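3.2 Cell setup and upkeep

The work cell, which we call Lulenano, holds two silver robot arms that face each other across one table. It was put together by Sofia Athanasiadis and Kibet Kashindye in October and has stayed in the same room since then. This section covers how the cell is arranged, how it is brought up at the start of a session, and what has to be looked after to keep the recordings comparable. The learning method is left to Section 4.

Both arms are bolted to a steel subframe that is independent of the tabletop. In an earlier version the arms were clamped to the table itself, and a fast move by one arm shook the other enough to blur its wrist camera. With the subframe, the table can be pushed or leaned on without moving the arm bases. The bases are set 900 mm apart, measured between the axes of the first joints. At that distance both grippers can reach the middle third of the table with the elbows bent, and neither arm has to work near full stretch.

The table is covered with a black cloth. The bare surface reflected the ceiling lights and gave poor depth readings under pale objects. The cloth is not fastened down. It creases during use, and we do not smooth it between trials. We tried a stretched cloth for a short time and found that policies trained on it did worse once a wrinkle appeared, so the loose cloth was kept for all results reported here. It is shaken out when bits of plastic collect in the folds.

Each arm has a two-finger gripper with black fingers. The contact pads wear at the tip first, and a worn pad shows up as a slow slip when a smooth part is held upright. The check is simple. A length of pipe is gripped, the gripper is closed to its normal force, and a 2 kg weight is hung from the pipe. If the pipe creeps, both pads on that gripper are changed, even if only one looks worn. Over the 654 sessions in the data set, the left gripper needed new pads more often than the right. We put this down to the task, in which the left arm usually steadies the upright part while the right arm works lower down.

A small camera is carried above each gripper on a white 3D-printed bracket. The brackets went through several versions. The first, named Poter in our files, was short and stiff but put the camera so close to the gripper that the fingers filled most of the view. The present one, Rallia, is longer and lets the camera see past the fingertips to the part being handled. It is also easier to knock out of place. After any collision the two bracket screws are tightened and the camera pose is measured again against a printed target. If the new pose differs from the stored one by more than 3 mm, the stored value is replaced and the session log is marked.

Camera cables gave us more trouble than any other part of the cell. They run outside the arms and must have enough slack for the wrist to turn through its full range, but a long loop can catch on tall parts. We settled the length by moving each wrist slowly to both ends of its travel with the cable held by hand, then fixing it at the point where it no longer pulled on the connector. A pulled connector often fails partway, so that the camera drops single images before it stops altogether. Our logging program, Sison, counts dropped images for each camera and gives a warning at the end of a session. When the warning comes up twice in a row for the same camera, the cable is replaced and the old one is thrown out.

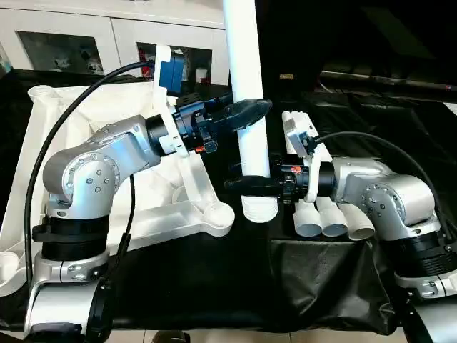

The parts used in the assembly task are white plastic pipes and a large base with hollow arms. They were chosen for being light, cheap to replace, and hard to tell apart by color. Sockets loosen with repeated use, and a loose socket makes the task easier than it should be. For this reason each base is retired after a fixed number of insertions, and the pipes that go with it are retired at the same time. Threaded ends are brushed clean before a session. We do not use any lubricant, as it ends up on the pads.

Startup takes some 3 minutes when nothing is wrong. The operator clears the reach of both arms, releases the emergency stop, and sends the arms to their rest poses one after the other, left first. Each gripper is then opened and closed once without a part. The live view from both wrist cameras is compared with a saved reference view, and the operator looks for a shift in where the fingertips appear. Most bracket problems were found at this step. The joint zero positions are checked less often, after a hard stop or a power loss, using a pin that fits a hole in the second joint of each arm.

One repair interrupted data collection. A wrist motor on the right arm began to report high current while holding still. The cause was a damaged bearing, and the whole wrist unit was exchanged. The camera and gripper were moved to the new unit, and all poses for that arm were measured again. Recordings made with the replaced wrist begin on 2025-01-14 and are labeled as a separate group. We compared success rates for the two groups under the same policy and found no difference larger than the spread between operators, so they are pooled in Section 5.

Figure 2. The Lulenano cell during the pipe assembly task, with both grippers at the upright pipe.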